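Quiet hour at the Funetthorpe branch: booking and access notes

The Dandell toy library will hold its next sensory-adjusted hour in April, starting at 9 a.m., before the doors open to the public at 10. Admission is limited to 80 people, including parents and other adults. Children who use a wheelchair or adaptive stroller do not need a separate ticket type.

During the hour, overhead lighting is set to half level and background music is off. Staff radios are switched to earpieces. Hand dryers in both restrooms are disconnected and paper towels are supplied. The fire alarm stays active and is not scheduled for testing that morning.

Bookings open 14 days ahead through the Urnen ticket page. Each family picks an arrival slot; slots are 7 minutes apart, and a late arrival is moved to the next open one. The form has a field for communication needs, such as picture cards or a written schedule. Entries in that field are deleted at the end of the month.

A grant from the Donati fund pays for the additional staff time. The same grant covers new stock for the lending shelves, which now hold more than 3000 items. Weighted lap pads and ear defenders may be borrowed at the front desk without a membership card. They must be returned before leaving the building.

Parking at the north entrance is open from 8:45. The south entrance remains locked until 10.

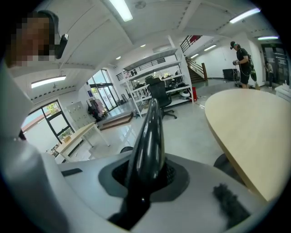

A parent who wrote in after the last session asked whether siblings over 12 may attend, as the booking form stops at that age. They may, and should be entered as adults until the form is changed.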